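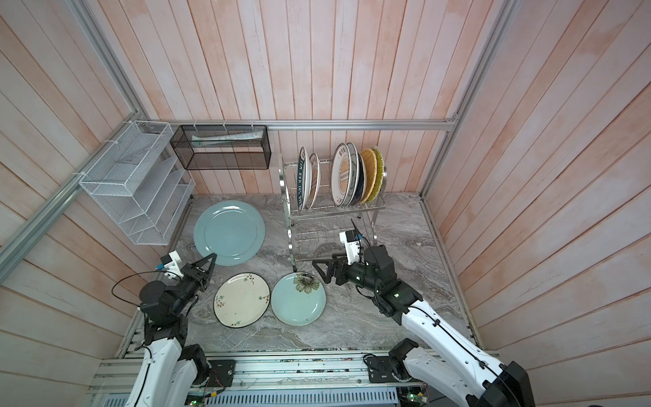
Trilasano makes bibs, sleeping bags and soft hats for people under two, and we are looking for a part-time pattern cutter and sample maker to join us in Flaltanbridge. The company was started by Inmaculada Rivas after her daughter removed every bib on the market, including the ones with two poppers. We now sell 292 different items if you count colours, and each of them has a card pattern that has to live somewhere. Our last cutter stored them flat in a heap. We would like the next one to keep them upright and easy to pull out, like the plates in that steel rack, and to put them back afterwards.

The job is 70 hours a month, mostly between the school runs. You can start at 9 or a bit later, and we have all been the person arriving with porridge on one shoulder.

What you'd be doing

Cutting and sewing first samples from Inmaculada's drawings, which are lively and rarely to scale.
Grading patterns from newborn up to 24 months.
Keeping the pattern cards and size charts up to date.
Ordering jersey and binding from Yazıcı, our cloth merchant, and sending back the roll when the mustard is the wrong mustard.
Sitting in on fitting mornings, where babies try the samples on and give their views.

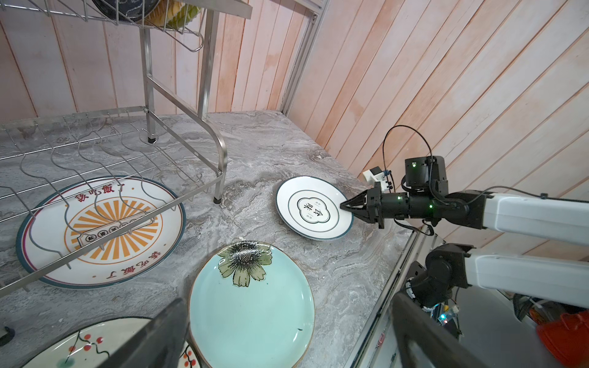 Fitting mornings happen once a month and are louder than you are imagining. Aitana Iglesias runs them and does all the talking to parents. Your part is to watch where a neckline gapes or a strap rides up, pin what can be pinned while the wearer is distracted, and write it down before you forget. Pins are counted out and counted back in. This is the one rule we are humourless about.

What we need from you

You can sew stretch fabric on an overlocker without swearing at it more than is fair. You can draft a simple pattern from measurements and explain it to someone who didn't. You have worked on clothes that went on to be sold, whether by a big firm or from your own spare room; we don't mind which. Childrenswear would be handy. A degree is fine, as is not having one.

You don't need to have children or to like them especially. Bayu Pelupessy, who packs the orders, is wary of anyone under 6 and has been with us since the beginning.

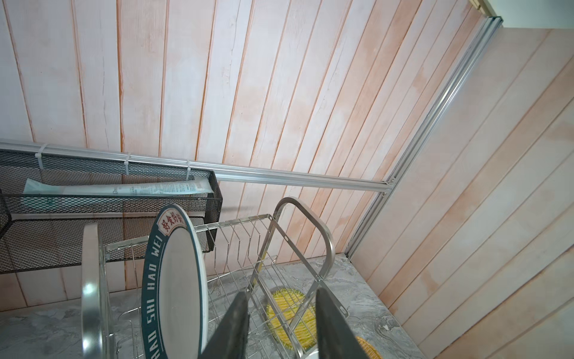
Your first big task would be the Gravano, a sleeping bag with a zip that runs round the bottom, so a nappy can be changed in the dark with most of the baby still inside. It works beautifully in the medium. In the smallest size the zip is stiffer than the child, and we'd like that sorted before the autumn orders go out.

Pay is by the hour and goes up after your three-month review. We'll tell you the rate when we reply to you, before you've gone to the bother of an interview. There is paid holiday, a pension, a staff discount – popular with aunts – and a kettle that takes its time.

To apply, send a short letter and photos of two things you've made to Khanyisile Kekana at Trilasano by the end of April. One of them should be something that went wrong, with a line or two on how you put it right. Interviews will be in May and include a paid hour at the cutting table. Bring your own shears if you're fussy about shears.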